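Iltance Community Support
Ticket 183: Grocery list keeps duplicating after sync
Status: Open, waiting on customer
Opened by: Snežana Popescu
Assigned to: Stavros Georgiou

Snežana Popescu wrote:

Hi there! So I've been using the shared shopping list in Iltance for more than 10 months now and it's been great, but since the last update it has gone completely bananas. Every time my husband opens the app on his phone, everything I've already checked off comes back. And it comes back twice! I had 118 items on the list this morning. We are a household of two people and a very old dog, we do not need that much of anything.

What I've tried so far:
Logged out and back in on my phone (list was fine for maybe an hour, then the zombies returned)
Turned off "Smart merge" in Settings
Deleted the whole list and made a new one called Groceries NEW
Yelled at it a little

The new list was clean until he opened his app, and then all the old stuff showed up in there too, which I didn't even think was possible. Both phones say they're on the current version. His is an older Petek and mine is newer, if that matters.

Stavros Georgiou wrote:

Hi Snežana, thanks for all the detail. Could you tell me whether either of you has the Gadport add-on connected? It's under Settings, Linked services. Also, please check whether the old phone shows a small orange cloud next to the list name.

Snežana Popescu wrote:

Okay, found it. Gadport is off on mine. On his it's ON, and he swears he never touched it (he absolutely touched it, he was trying to get the coupons to load back in October). And yes, orange cloud! I figured that was the weather.

I went to the store with just my phone as a test, his was in airplane mode on the kitchen counter. Checked everything off as I went, and it all stayed checked off the whole time I was shopping and the whole way home. Lovely.

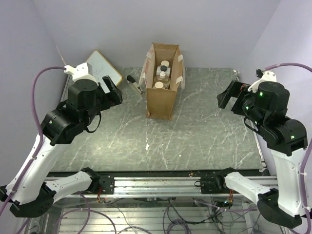
Then I took his phone out of airplane mode and within a minute, boom, everything was back, two of each. So whatever it is, I'm pretty sure it's living in his phone. I took the Gadport connection off but the orange cloud is still sitting there. Do I need to uninstall? I'm a little nervous about it, he has all our recipes saved in there and I don't know if those are backed up anywhere.

Stavros Georgiou wrote:

That test helps a lot. The orange cloud means his phone has changes stuck in the queue, and it keeps resending them. Please don't uninstall yet. On his phone, go to Settings, Storage, Export recipes and save the file somewhere safe. Then tap Clear pending changes and restart the app.

Snežana Popescu wrote:

Exported the recipes, got a file and emailed it to myself. But there's no Clear pending changes button! I have Clear cache and Reset preferences and then it just ends. Is Clear cache the same thing? I'm not pressing anything till I hear from you.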